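Home | Bench log | Stock | Rotas | Contact
Search this notebook... Go

December, 4.40 pm

Went through the white parts with Todor, who believes a thing is clean if it was clean when he last looked at it. Wiped down the bench and the shelf with the Nallilico stuff, which smells of pears and does very little else. Yi-an wants everything on the bench accounted for before the Hokon people come, so we are accounting.
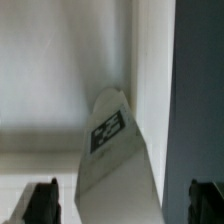
Omar has ordered more printed tags, 3,000 of them, because the price break was there and he is a weak man. We use 17. They are in the Obradović cupboard, lower shelf, behind the tape, and will be there when we all retire.

Rule agreed over tea: handle by the lower half, keep thumbs off the tags, no pencil behind the ear while leaning over anything white.
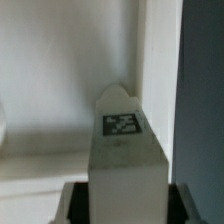 Cleaning method is still unsettled. Radomir favours a damp cloth, Zlatko favours a dry one and a lecture. The block with the rounded tab on top is the case to argue over: smudges down the slope, the worst of it along the edge where the slope meets the upright part, and the lower section quite respectable. I'd try the damp cloth on that edge first -- gently, and well clear of the tag.

Tray goes back to the middle of the table at the end of the day, please. I have written this 13 times. 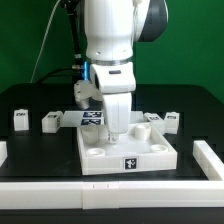

Still to do: new cloths, label for the cupboard, ask Tridorari if they will take back up to 18 packs of tags. Omar to make the call, as he made the order.

2 comments | 0 shares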